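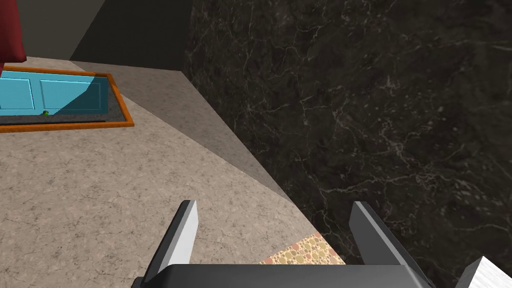
*Veined dark wall, two gripper fingers.*

Sandon closes four blocks of Front Street for the Anine weekend again this May, and the town already has its complaints lined up. Mine is different. Close more of it. And close it earlier.

Last year the barriers went up at 2 in the afternoon. By then every curb space was gone, the delivery vans were boxed in, and the shuttle from the Rebane lot sat behind people hunting for parking that did not exist. My own ride took 90 minutes. It's a ten minute drive. Walked the last mile in the end, with a folding chair.

So. Shut the street at breakfast. Tell everyone a month ahead, not in a flyer taped up the night before.
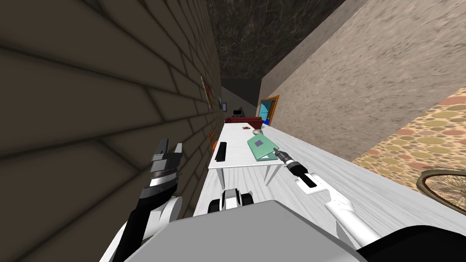
The shop owners say a closed street kills their day. I get it, rent is rent. But look at who is buying lunch on a festival Saturd— on a festival day, I should say, whichever one. People on foot. Over 700 of them came through the Prenolis gate in the first hour and not one was looking to parallel park. The bakery sold out. The hardware store didn't, fine, but nobody wants a rake at a concert.

What does need fixing is access for folks who live down there. Resident passes, a real lane for ambulances, a drop-off point for anyone who can't walk far. The city had 2 drop-off points on the map last year and one of them was behind a locked fence. Thats not a plan, thats a drawing.

Also the shuttle. It has to run after the last band. It stopped at ten. Music stopped at eleven. Somebody signed off on that. 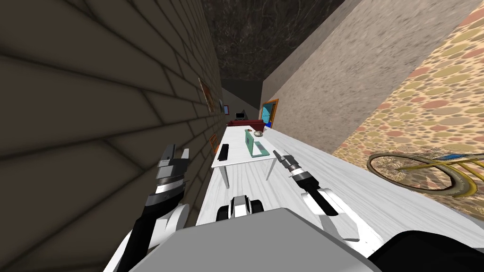 Eglė Uibo wrote back to say I'm being too easy on the shuttle and too hard on the drivers. Her mother lives on the closed part of Front Street and couldn't get a home nurse to the door until evening, pass or no pass, and the guy at the barrier had never heard of resident passes. She'd keep one lane open all day, slow, locals only.

I could live with one lane. Staffed by somebody who has seen the list, please. The council takes comments until the end of the month, at the desk or by mail, and the form is one page. Took me less time then finding the form did.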